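About Millel

Millel makes a hand-held gripper kit for people who want to teach robots to deal with clothes. We design it, put it together and test it in one building in Grinau, and we use it ourselves nearly every working day. If you've ever watched a robot arm try to pick up a sweater and come away with nothing, you already know why this keeps us busy.

We started out building fixed grippers for packing lines. Boxes, tubs, trays, things with corners. Then a laundry service asked us if one of our grippers could pick up a coat by the sleeve, and we said sure, give us a week. It took a good deal longer than a week! Cloth folds away from you, slides over itself, hides its own edges, and does something different every time you put it down. We got completely hooked on it, and the boxes have been somebody else's problem ever since.

The building

Our workshop is on the ground floor of a former glove factory that went up in 1923. The old cutting room still has its tall windows and a floor that slopes a little toward the street, so every bench has been shimmed on one side. We like it here. There's a bakery across the yard, and the freight elevator works on most days.

What we make

The Postico kit is our main product. It's a parallel-finger gripper you hold and work by hand, with a camera that looks out over the fingers. You do the task yourself, slowly or at normal speed, and the kit records what the fingers did and what they were looking at. Those recordings are then used to train a robot arm that carries the same kind of fingers.

Padded clothing is where we've put in most of our hours lately. A puffy cuff is a great test, as there's a lot of soft volume and very little to hold on to until you've squeezed the air out of it. Pinch too shallow and you only get the outer layer. Go in too deep and you've bunched up half the sleeve.

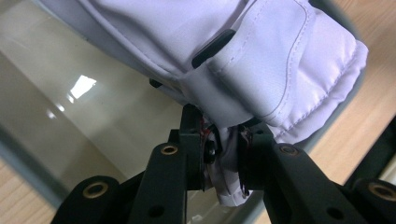 Do I need a robot arm of my own to use the kit?

You can start with only the kit and a table. Plenty of our customers record for months before an arm shows up, and a few never buy one at all and simply pass their recordings to a partner lab. When you do add an arm, the fingers move over with four screws and the camera mount stays as it is.

What comes in the box

Every kit ships with 2 grippers, so you can work with both hands or share the job with a colleague. You also get a charger, a hard case, spare finger pads, a printed guide and a calibration card. The guide is 12 pages long and we rewrote it last August after watching new users get lost on page one. (They were right, it was a terrible page one.)

The software runs on an ordinary laptop. It lines up the camera footage with the finger positions, lets you trim the dull parts and exports to the formats most labs already use. There's no subscription for it. Updates are free for as long as we keep making the kit, and we plan to keep making it.

How we work with customers

Most people who write to us have a particular job in mind. Folding scrubs, sorting returns for an online store, getting snowsuits onto hangers. We ask them to mail us a bag of the real stuff and we try it on our own benches first. Sometimes the answer is that our fingers are the wrong tool, and then we tell them so. Very thin silk, for one, still gives us trouble, and heavy wet towels are more than the linkage was built for.

When it does look promising, we spend a day or two with the team at their own site. We set up a table, agree on where the task starts and where it stops, and get everybody recording before lunch. It's our favorite part of the job, no contest. People who have handled garments for a living know things about cloth that never crossed our minds, and after an hour they're usually telling us how the grip ought to go.

We keep the setups plain on purpose. A bare table and a couple of pieces of clothing will teach you more in a morning than a fancy rig you're afraid to touch. Jackets with detachable bits, straps and buckles are good second-week material, once the simple lifts feel natural. 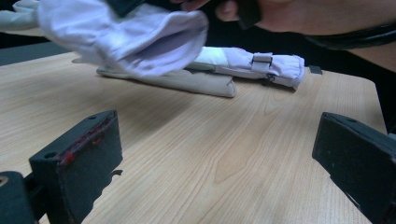

After that we look through the recordings together and throw out more than people expect. A clean, unhurried pickup is worth keeping. A fumble that gets fixed halfway is worth keeping too, and we label those separately, as an arm needs to learn how to recover from a bad grab. What goes in the trash is the stuff where the person changed their mind about the task.

What's next

We're working on a smaller gripper called the Matsuda, meant for children's clothes, socks and gloves. The fingers are narrower and the squeeze is lighter, and it uses the same software and charger as the Postico. We have 3 of them running in the workshop now and we argue about the handle every day. Kits will go to existing customers first.

Come and see us

Visitors are welcome on weekday afternoons. Send a note through the contact form so we can have a bench free, and bring the most annoying piece of clothing you own. We'd love to try it.

Page last updated 25 Mar 2025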